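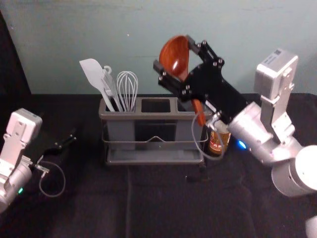 A reader signing as Brovonel wrote in to say that recovery logic belongs in the policy, that any hand-written state machine sitting above a learned controller is technical debt, and that my last column on the Eter stack defended a layer with no future. The first two claims deserve a longer answer than I gave by mail.

Take the insertion of a long handle into a narrow compartment. The learned policy outputs joint targets in chunks of 100 steps. Within a chunk it is good at what we are bad at writing down: approach angle, small wrist corrections, when to slow. What it lacks is any record of which stage of the task it is in. If the handle catches on a divider, the next observation looks much like a normal approach, and the policy repeats the approach.

We went through 2181 logged episodes from the Movdale cell with this in mind. Most of the long failures were repeats of a single stage. A supervisor with 3 states and a timeout ended them early. It took 85 lines, and anyone on the team can read it.

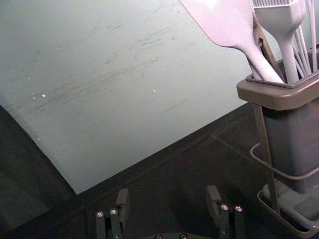
The usual objection is that more data would teach the policy to recover on its own. Perhaps it would. But a recovery learned from data cannot be inspected before it runs, and it may shift each time the model is retrained. A timeout is a number in a config file – it can be reviewed, versioned and tested offline.

I do agree that the supervisor should stay small. The one in Ferreira grew a branch for every odd case until it was planning grasps, badly. My rule is that it may stop a motion, retract, or hand control back. Anything that needs a pose estimate goes below that line, in the policy or the planner.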